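[Grellano-build] Re: wrist cam exposure and that seam

From: list member, bench 4
To: Grellano-build
Date: April 6, 2026
Subject: Re: [Grellano-build] wrist cam exposure and that seam

On the list, someone wrote:
> Second arm is bolted down at our place and I'm stuck on the wrist camera.
> Everything over a bare table comes out gray mush. Focus ring is as far as
> it goes. Is it my lens or is yours like that too? Also how are you
> gripping the basket, ours slides out of the fingers every time. And last
> thing, did you ever do anything about the join in the table top? The
> Clovusier script keeps picking an edge up as an object on ours.
>
> No rush but I'd like to have it going before the May open evening.

Quick answers, glue is setting and I have to get back to it.

Mush first. Mine does it too, so don't tear the lens out yet. When the wrist gets down close to something pale and plain there's nothing for it to hold on to. Auto exposure hunts, white balance goes off green or mauve depending on its mood, and the compression makes squares out of whatever is left. 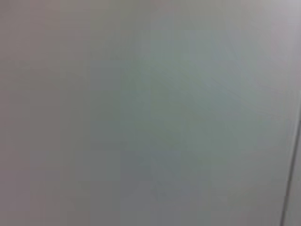 I lost two evenings to this. What helped in the end was locking the white balance by hand and turning the stream quality up, in that order. Locking exposure as well made it worse for me, the arm shades its own view when it comes down and then you're in the dark. Your lamp may be different. If you still have the stock Fadska config there's a line for auto gain near the bottom, set it to off and restart the whole thing, a reload doesnt pick it up.

Don't bother judging focus over bare table. Put a page of print down at working height, focus on that, dab of nail polish on the ring so it stays put. I used to do it by eye and it had crept every time I checked.

OK the rest in the order you asked, sort of.

1. Gripping the basket

By the rim, near a corner. Not the middle of a long side, it swings there and the braid rolls in the fingers. Near a corner it hangs crooked but it stays crooked the same way, and I can plan around that. Close slowly, then a second small squeeze once it has the rim. Lift about 7 cm before moving sideways. Less than that and the low corner drags.

The pink fruit sits off to the right on the table for all of this. Leave plenty of room, a tilted basket covers more ground than you'd think – I had the approach path going right over the top of it at first and had to redraw it.

If yours still slides I'd look at the finger pads. I stuck strips of bike inner tube on mine, the printed ones are too slick. The Lindqvist pads are supposed to be good but I haven't paid for a set so can't tell you.

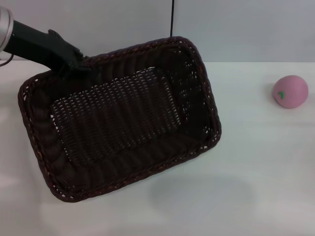 2. Cable at the first joint

You didn't ask but check it. Leave a loop of slack by the joint, enough for the full turn both ways, and tie it down past the loop and not on it. I tied mine too short back when I built it and the first homing run pulled the connector half out. Cost me a board. While you're there do the set screw too, mine had backed off.

3. The seam

Short version, no I haven't done anything to the table. I was going to fill it and sand, then figured I'd just be swapping one line for a wider one in a slightly different white. Tape was worse, tape has an edge on each side so now the script finds 2 of them.

What I do now is filter on shape. Anything very long and very thin that runs off the picture at both ends gets thrown away. It's maybe four lines of code in the Clovusier step, after threshold and before it hands over the blobs. Works for any angle, so it doesn't matter how the wrist is turned. Small specks go out on a minimum area, I'd set that first becuase a smudge or two on the surface is enough to get you false hits. And wipe the table. I say this as someone who doesn't.
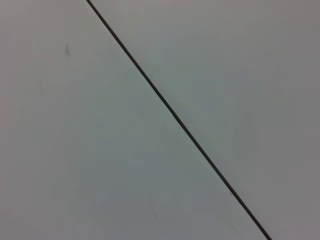 4. Homing order

Wrist last. If you home the wrist before the elbow on this version of the Grellano firmware it takes the offset from the wrong place and you won't notice until a grasp lands short. Power down fully if you've already done it the wrong way round, the soft reset keeps the bad number.

5. Parts

Have spare M3 inserts and a length of the black cable, shout if you want some in the post. No spare motors, sorry, the last one went in the elbow.

Will send the filter bit tonight if I can find which laptop it's on. If you get the second arm homing before then post your config, mine has too much junk in it to be any use to anybody.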